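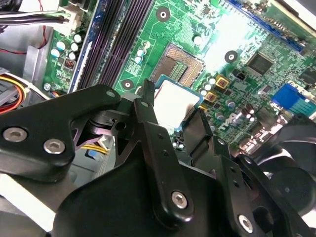 Can the processor be removed and refitted more than once?

The unit is made for repeated fitting. The socket is rated by Camargo for 2000 insertions when the procedure in the bench manual is followed, after which the motherboard is replaced as a service part.

Julholm 3000 Desktop Assembly Unit

The Julholm 3000 is a complete desktop computer supplied for assembly practice, fixture trials and repeat handling work. It is sold by Camargo as an open-case unit with the motherboard installed and the processor packed separately. The processor has a square metal heat spreader over a thin blue-green substrate. The socket has a field of gold-colored contact pins around a recessed center, inside a raised black plastic border.

The processor itself has flat pads on its underside and no pins. All of the fragile parts are on the board side. A pin that has been pushed sideways will usually still look straight from above, so check the socket at a low angle under a bench light before each session. Do not brush the socket or wipe it with a cloth.

Memory slots run beside the socket. Leave the modules out until the processor is in place — they reduce hand and tool clearance on that side. The header cables may stay connected during processor work but should be routed away from the socket opening.

Included
Open-case desktop unit with motherboard
Processor in lidded tray
Socket cover
Bench manual
Spare screw pack

Not included
Power cord, monitor, memory modules, cooler, thermal compound. The cooler is available from the Camargo parts list under the Julholm 3000 heading.

Handling the processor

Hold the processor by opposite edges of the substrate. The contact pads should not be touched with fingers or tools. Marks on the heat spreader do no harm on a dry-fit unit, but skin oil left on the lid will have to be cleaned off before compound is applied.

Line up the corner marker on the processor with the marker on the socket border. Lower it flat. Do not slide it, and do not press on the lid to seat it. If it rocks, lift it straight up and start again. The load plate is closed only when the processor sits level on all sides.

Tools that grip the substrate should have smooth, flat contact faces and should meet the edge squarely. Clamping force must be set low enough that the substrate does not bow. Camargo does not publish a single value, as the right setting depends on the width of the contact face.

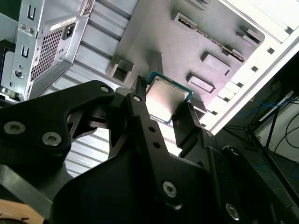 Iltatwood, February

Revision 14 of the unit is now shipping. Changes from the previous revision are as follows.

The processor tray has a deeper finger notch on each side. The older tray still fits and will not be replaced under warranty.

The socket cover is now a separate part and can be ordered alone. Customers who store units between courses should refit it each time the processor comes out.

The bench manual has a new section on pad inspection. It replaces the loose sheet sent with earlier units.

Service and parts

Replacement motherboards ship from the Prullwood warehouse in packs of 6 or singly. Processors are sold singly. Return a unit for socket inspection with the cover fitted and the processor in its tray, never loose in the case.

Orders received before noon on Wednesday go out the same week. Units for classroom use can be ordered without a processor if the site already holds stock of the matching part. Check the revision label on the rear panel first — processors supplied for the earlier Julholm units have a different notch position and will not seat.

Storage: dry, indoors, case upright, socket covered.

Warranty covers the case, board and supplied cabling. Bent contact pins are treated as wear and are excluded.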